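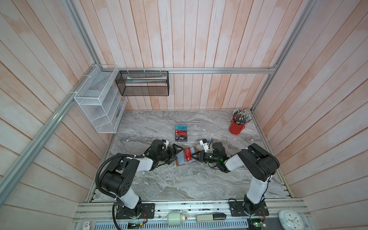 ## 4. Filling the wallet from the card stand

This section explains how to move the member cards from the acrylic stand into the leather wallet with clear sleeves. The stand keeps the cards in view at the counter, and the wallet is for carrying them. If your wallet is new, please read section 3 first, about opening the sleeves.

You will need:

- the wallet (order number 921)
- the clear card stand with stepped slots
- a dry, soft cloth
- the cards you want to carry

**Note:** A new wallet has to lie open for 12 hours before first use. The leather comes folded from the box and it wants to close again by itself.

### 4.1 Prepare the stand

1. Put the stand on a flat, hard surface. Stone is good, but wipe it before, as small grains can scratch the acrylic.
2. Turn the stand so that the lowest step is nearest to you.
3. Place the cards in one column, beginning at the left side. The teal VIP card goes in the top slot and the black one in the bottom slot. Red cards go between.
4. Check that every card stands straight. A card that leans will catch on the step when you lift it.

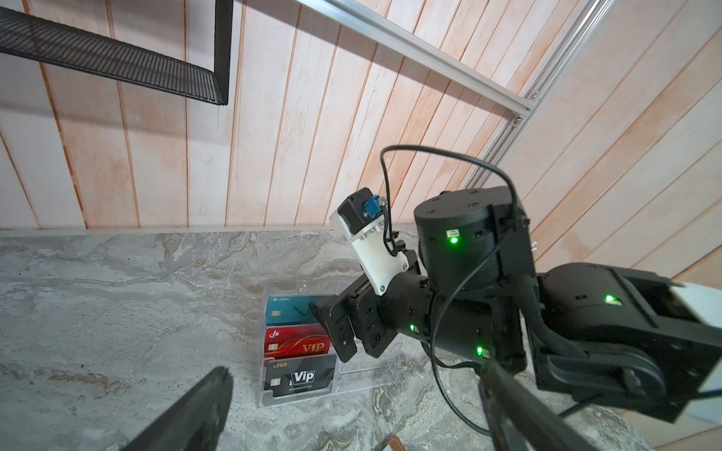 5. Take a card by its two long edges and lift it straight up. Do not pull it towards you over the step below.
6. Wipe both sides of the card with the cloth.

**Caution:** Do not press on the top edge of the stand with your hand. The acrylic is strong in the middle, but the corners can break.

### 4.2 Put the card in the sleeve

1. Open the wallet completely and lay it on the surface with the leather down.
2. Turn the sleeves one by one until you come to the pocket you want. If two sleeves stick together, do not use a knife or a fingernail. Bend the sleeves a little and they will come apart.
3. Hold the leather cover at the edge with one hand. Keep the sleeve open with the other.
4. Slide the card in slowly until it touches the bottom of the pocket. One card for each pocket only.
5. Press the sleeve flat from the closed side to the open side, so the air can go out.
6. Repeat for the other cards. Start with the pocket in the back, then the wallet stays flat while you work.

**Caution:** Thick cards (with a chip or a raised number) stretch the pocket. After this, a thin card will not stay in it any more.
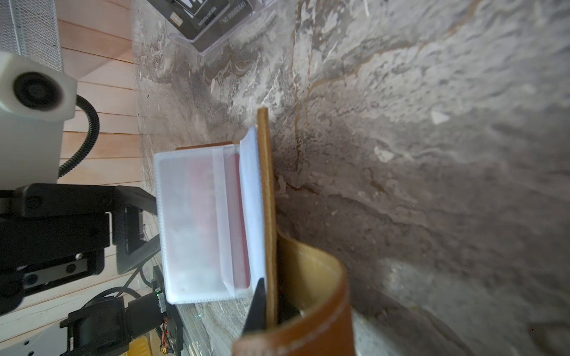 Riet Goossens writes that in her wallet the red card always sticks halfway in December, when the shop is cold, and she asks if it is allowed to put talcum powder in the pocket. Please do not use powder, it stays in the corners and makes the plastic cloudy. Leave the wallet in a warm room until the sleeves are soft again, then try once more.

### 4.3 Close the wallet

1. Look if any card comes out above its pocket. Push it down with one finger.
2. Fold the sleeves to one side, all in the same direction.
3. Close the flap without force. If it does not close, see 6.2, "Too many cards".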